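I've been collecting door runs for our learning system with the Clallau scene pack from Trollari, and it's become my favourite thing in the catalogue! You get 200 simulated rooms, and every episode you drive is saved as a training example (camera view, base motion, the lot).

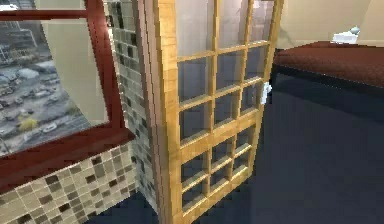 **Category: Simulated Rooms › Doors & Glass**

I picked this room for the door. All those glass panes, small ones down low and bigger ones up top, give a policy plenty to chew on, and the mosaic tile and dark red window frame keep the colours lively. I've logged 247 episodes in it so far and I'm still going.

- Recorder: Ultix, 2 camera views
- Door styles: 7
- Licence: one lab, any number of seats

New rooms land in February. If you'd like a particular door added, send me a sketch and I'll see what we can do.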